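Sorting small things from a plate: rice, lentils and the 80 gram portion

Filed under: Kitchen, Measuring

The post on storage jars in February produced a few messages asking how I check dry rice before it goes into the pan. I had mentioned it in one line and moved on. The method is dull but it has settled down enough to be written out, so I will do that and leave the jars for another time.

The basic arrangement is two plates on a pale table. One plate carries the rice as it comes out of the bag. The other receives whatever does not belong with it: grit, husk, broken ends, the odd seed from some other crop. I used to do this in a bowl, as my mother did, and a bowl is worse in every respect that I have managed to test. The grains pile up in the middle, the pile hides things, and the side wall throws a shadow for most of the day.

Plate colour

A white plate is no good for white rice. Dark grit shows up well enough, but a chalky grain or a pale bit of stone disappears against the glaze. Black shows the rice perfectly and loses the grit. The middle ground is a mid-tone with some colour in it. Blue-green works, as does a dull brick red. I tried a speckled stoneware plate from the Andulberg range for a fortnight and gave it up, for reasons that will be obvious to anyone who has tried to find a speck on a speckled plate.

Gloss matters less than I expected. A shiny plate gives a hard reflection under a ceiling light, but turning the plate a little moves it out of the way. Ridges in the surface are a mixed matter. Fine concentric ones stop the grains sliding when the plate is tilted, and they also catch powder, so the plate wants a wipe between batches. The flat Zalletti plates I used before had no ridges at all and the rice ran to the rim every time I nudged them.

Quantity

I work in portions of 80 g, one person's dinner in this house. Two portions go out as two batches. It is tempting to tip out the lot, but once the grains are more than one layer deep the whole exercise is pointless. If your plates are small, halve it again.

For the record, I once weighed what came out of a large bag of basmati over its whole life. The rice kept came to far more than I could be bothered to log accurately, but the rejects were weighed each time on the Toltar pocket scale and I have the last reading somewhere. It was small. Modern packed rice is clean, and most of what I take out is broken grain that would do no harm. Lentils are a different case and I would not skip them.

Position

Put the plates side by side and touching, or let one rim sit slightly over the other. A gap between them is where grains go. With the rims overlapped, anything dropped during the move lands on one plate or the other and can be dealt with. The full plate goes on the side of your weaker hand, which steadies it, and the stronger hand does the picking. Left-handers should swap the plates over.

A table with a rounded front edge is kinder to the forearms over a long session, although it also lets a stray grain roll off more easily – I have not found a way round that. White table tops have one real advantage, in that anything dark left behind can be seen and wiped up afterwards. Mine always has a few marks on it by the end.

Picking

Fingers first. Tweezers are slower for grains and only worth fetching for grit that has wedged itself into a ridge. Work from the rim inwards, drawing a few grains at a time towards you with one fingertip. Aishwarya Poduval, who commented on the jars post, goes from the middle outwards and says the cleared space is easier to judge. I tried it for a week. She has a point about the judging, but I kept pushing checked grains back among unchecked ones.

Anything covering the fingertips costs you feel. In thin cotton gloves I could still move the grains in clusters but could not pick up a single one with any reliability, and had to slide it up against the rim instead.

Light from one side is better than light from overhead. A desk lamp set low gives each speck a small shadow and roughly halves the time.

Afterwards

Tip the checked rice straight into the sieve and rinse until the water runs mostly clear. Wipe both plates with a dry cloth before washing them, or the dust turns to paste. Then do the table.

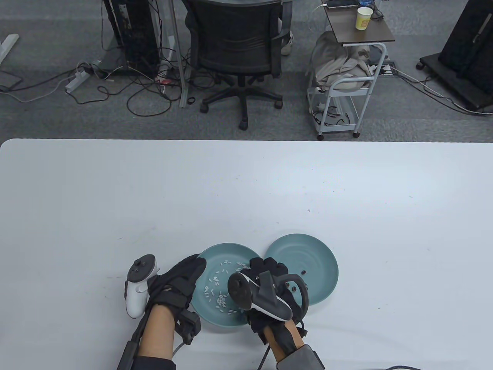
Lentils next, probably. The red ones are straightforward and follow everything written here, with the plate colour changed to suit. The small brown ones are harder, as the stones in them are very nearly the same size and shade, and I am still trying out plates. The current candidate is a pale yellow Hjaltadóttir side plate with a chip in it, which shows the stones well but holds barely half a portion.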